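**Banda de resistencia con asas Fevia, versión de septiembre**

Revisada el 18 de octubre, tras 11 sesiones de uso. La unidad se compró en la tienda de Olvera y no procede de cesión del fabricante.

## Construcción

Tubo de látex con funda textil, asas giratorias y anclaje de puerta. La funda limita el recorrido útil: según la hoja del producto, admite hasta 600 ciclos antes de la primera inspección. No he llegado a esa cifra y no puedo confirmarla.

El mosquetón cierra bien, aunque el muelle es más duro que el del modelo Dident que usaba antes. Con las manos sudadas cuesta abrirlo. Las asas tienen un diámetro correcto para agarre neutro; en supinación, la costura interior roza la base del pulgar.

## Comportamiento en ejercicio

La tensión inicial es baja y sube de forma progresiva hasta el último tercio del recorrido, donde se endurece de golpe. Esto afecta sobre todo a:

- **Remo sentado.** Sin incidencias. La escápula se puede retraer con control y la vuelta no da tirones.
- **Press de pie.** Aceptable. Conviene adelantar un pie para compensar la tracción hacia atrás.
- **Rotación externa de hombro.** Demasiada resistencia al final. Napaporn Petchrat, fisioterapeuta, me recomendó acortar el recorrido y hacer 2 series lentas.
- **Sentadilla con banda bajo los pies.** La funda resbala con suela lisa. Descalzo mejora.

El anclaje de puerta deja marca en marcos de madera blanda. Jacinto Villaseñor, que entrena con la misma banda, le pone un paño doblado y no ha vuelto a tener el problema.

## Comparación con Rusico

La Rusico tiene una curva de tensión más uniforme y asas peores. Para trabajo de movilidad elegiría esa; para fuerza general, la Fevia. Las 2 ocupan lo mismo en la bolsa.

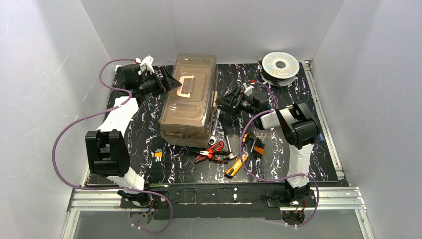 ## Mantenimiento y valoración

Limpiar con agua templada, sin alcohol. Guardar estirada y lejos del sol. Hay que revisar la unión del tubo con el asa antes de cada sesión, bajando un poco la funda.

A favor: mosquetón seguro, buen agarre neutro, funda resistente al roce. En contra: final de recorrido brusco, anclaje mejorable, instrucciones escasas. La recomiendo para usuarios con técnica ya asentada. Para rehabilitación de hombro pediría una resistencia inferior, que Fevia vende por separado.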